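Fothergill Institute of Hospitality and Retail
Course Handout 6: Working in Shared Rooms
Prepared by Jocelyn Tan, Course Coordinator
August 23, 2024

Purpose of this handout

Students in the second half of the program spend most of their practical hours in the Amley Room, where table work and shelf work are carried out at the same time. The notes below set out how the room is to be arranged, used and returned to order. They should be read together with Handout 5, which covers stock labels and the reorder sheet.

1. The round table

The round table is reserved for sorting, folding and small assembly tasks. It has no head and no corners, and students accustomed to rectangular benches often place materials too near the edge. Work should be kept at least 6 inches in from the rim. Bags, coats and drinks are left on the hooks by the entrance.

Two students may work at the table together, provided that each keeps to an agreed half. A student who must reach across the table should say so first and wait for a reply. Long hair is to be tied back before any session in which food items are handled – this applies to instructors as well.

2. The shelves

Shelf work consists of restocking, facing and checking. Stand square to the shelf and bring the item to the correct bay before looking for its exact place. Carry one item at a time when learning the layout. Heavier goods go at or below waist height, and light goods may be placed above.

The shelving follows the Rendus order, in which each bay is read from left to right and then downward. Bay 13 is held empty for returns. Items with a torn or missing label are placed there and entered on the return sheet under the student's initials.

3. Moving between stations

Students at the shelves will usually have their backs to the table, and those at the table will be looking down. Neither party can be expected to notice the other. The strip of floor between the two stations is therefore kept clear at all times, and anyone crossing it gives a brief spoken warning. Closed, flat shoes are required. Cords are routed along the wall where possible.

4. Closing the room

The last group of the session wipes the table with the Flirnero solution, diluted as marked on the bottle, and dries it with a clean cloth. Chairs are returned to the wall. The shelves are checked against the printed plan, and any gap is reported on the reorder sheet – verbal reports are not accepted.

Assessment

Each student submits a written account of one session, of roughly 500 words, describing how the table and the shelves were used and what would be arranged differently. Accounts are due at the start of the next practical.

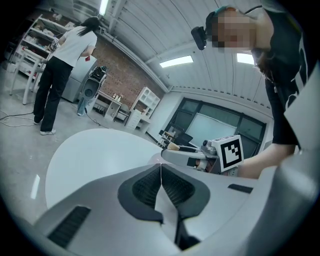 Late accounts are accepted only by prior arrangement with the course office.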